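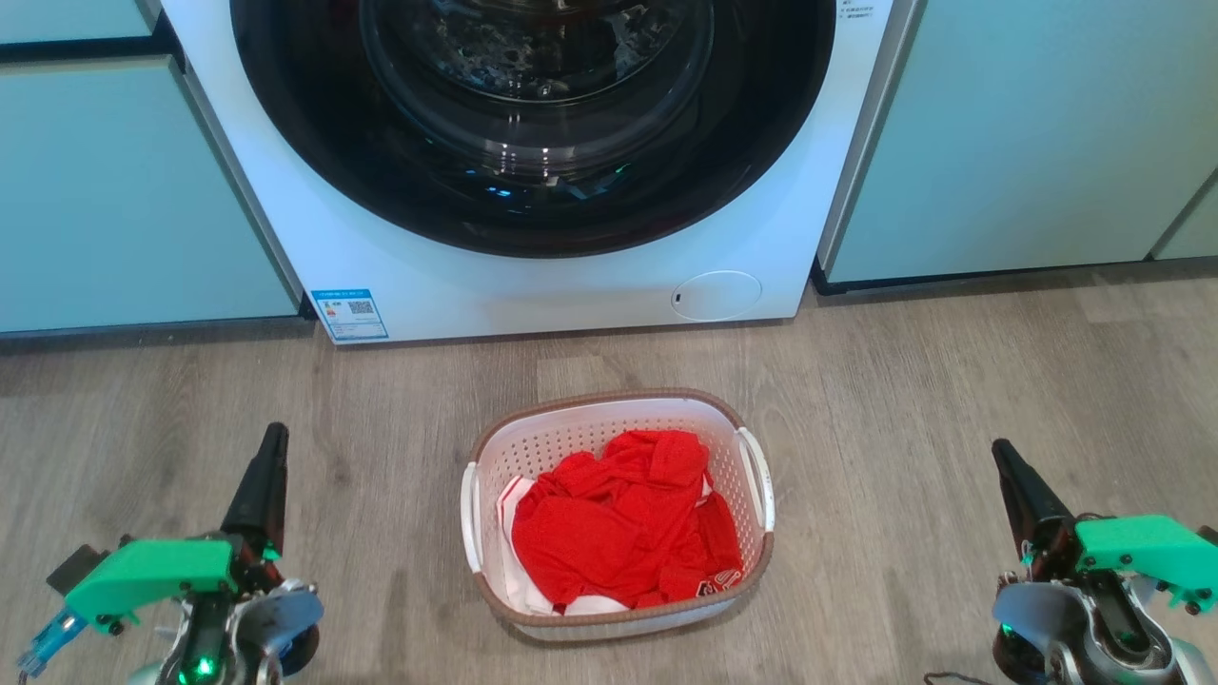
Washer between the green cabinets, Jul 20, 2025

Back from Bredisport. Four days in the archive, laundry everywhere, notes in worse shape than the laundry. Quick post before I lose the thread.

So the Utia weather station. Manned all winter, 7 men, one stove, radio that worked when it felt like it. I'd only ever seen it as a dot on the old Navy charts. Now I've had the station log in my hands – 1,544 pages, pencil mostly, some of it smeared to nothing. Wind, pressure, ice thickness, every three hours. Then a line about the dogs. Then wind again.

The ice readings are what I went for. Somebody drilled by hand out on the bay and wrote down what he got, same spot each time, right through the dark months. No signature. Flora Rutherford thinks it was Forsyth, the cook, going by the handwriting in the supply lists. I'm not sold. The sevens are wrong. She's been at this longer than me tho.

Also found the fuel order. 3,790 gallons, shipped out of Druvport in July, and the log has them rationing well before spring. Leak? Bad count at the dock? There's a gap of 4 pages right where you'd want an answer, cut out clean.

Scans are slow, I'll put up the ice tables first and the supply lists after. If anyone has letters from the Druvport end, email me please – even reciepts.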